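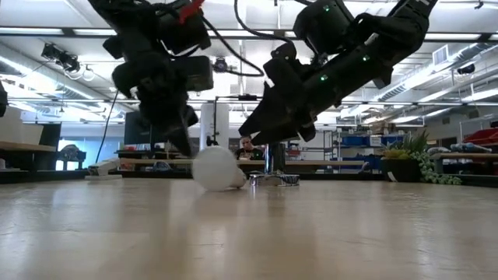 Photo: Clernska

Gosora 8 changes how two arms share a small space

3 min read

A pair of robot arms working over the same tabletop spends a lot of time waiting. One arm moves in, the other holds back, and then they trade. For tasks where both grippers have to be close to the same small part, that kind of turn-taking can make a short job feel very long.

Clernska, which maintains the motion software Gosora, has spent most of the year trying to cut down on the waiting. The new release came out in September and is now the default for everyone on the two-arm track. It replaces the old zone locks with a planner that looks at both arms together.

Under the old method, the table was divided into zones. An arm had to claim a zone before entering it and give it up on the way out. The scheme was simple to debug, and it kept the arms apart. It also meant that neither arm could get within a hand's width of the other unless the operator turned the locks off, which many operators did.

The planner in Gosora 8 drops the zones. It keeps a simplified model of each arm, made of capsules strung along the links, and checks the distance between the two sets at every control step. When the distance gets small, the arms slow down. They stop only if both are still closing on each other at the end of the lookahead window. The window is 20 steps by default and can be changed in the cell file.

Fingers get their own treatment. In the old model each gripper was one large box, so two fingertips could never come near each other over a light bulb or a small metal fitting without setting off a stop. Each finger pad is now a separate shape, and the allowed gap between pads can be set by hand. Users who have built their own pads will need to measure them again and enter the new sizes. The stock shapes will load without complaint even when they are wrong — a warning is planned for the next point release.
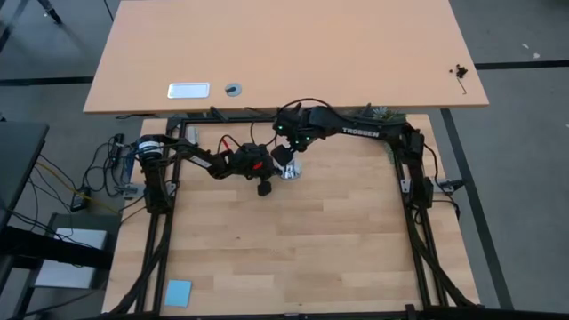 Cables are still a weak spot. The model knows nothing about a cable that loops over a wrist or arches above a gripper, and a pose that looks safe on paper may pull one tight. The release notes suggest a padding value on the wrist capsule, which costs some reach. A better fix would be to limit how far the last joint can turn when the other arm is close. That option exists in the code but has no setting in the menu yet.

The perception side has had less work. Shiny parts remain hard to place from an overhead view, where a highlight on chrome or glass can pass for an edge. Gosora now reports a confidence number with every object position and lets the planner ask for a second look from another camera before it commits to a grasp. If the two views disagree, the software keeps the earlier position and marks the run in the log. It does not try to average them.

To check the planner, the Clernska team replayed 463 recorded runs from its own archive. Around 256 of them had at least one full stop under the zone locks. Most of those stops went away in replay. The ones that stayed were mainly cases where both arms had been sent to the same point, and the team says those are better handled in the task script than in the planner.

Replay has limits. It uses the recorded commands and cannot show how an operator would have moved if the arms had responded differently. Pelletier, which runs Gosora on its training benches, is comparing the two methods live and expects to share its logs later in the fall.

Users moving up from an older version should run the converter on their cell files first. Zone entries are kept as comments and ignored. Anyone who relied on a zone to protect a fixture or a camera post should redraw it as a static obstacle, which takes a few minutes in Hatgate, the layout editor that ships with the package. Questions about the converter can be brought to the open call on Tuesday at 10 a.m.

Related items
Redrawing static obstacles in Hatgate
What the confidence number means, and when to ignore it
Pelletier's notes on measuring finger pads
Reading a Gosora run log

Contact the newsletter desk | © Clernska | Back to top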